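January 29, 2022

Council has put the Fevby outdoor pool back on the capital works list, two years after it was taken off. I read the condition report over the break and went through the filtration section twice.

The main tank holds 296 kL. At the measured flow of 16 L/s, one turnover takes a bit over five hours, which is slow for a pool that also takes the toddler overflow in school holidays. The report recommends new pumps and leaves the 135 mm return line alone. I think that is the wrong order. Friction loss in the old pipe will eat much of the gain, and the concourse has to come up for the balance tank anyway.

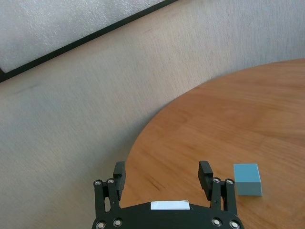 *Black gripper, white label on the body.*

Sille Egilsson's submission makes a similar point about the Tirnau baths, where the pumps were replaced first and the pipework followed in June. The colour-coded drawings at the back are worth a look – sheet 2 in particular.

Parking is the other sore spot. The draft plan removes the gravel strip along Ratanaporn Street and puts bike racks there, with Plaswood bench seating behind the fence. I have no objection to the racks. The seating faces west and has no shade marked on the plan, so I've asked for a sail or a row of trees in my own submission.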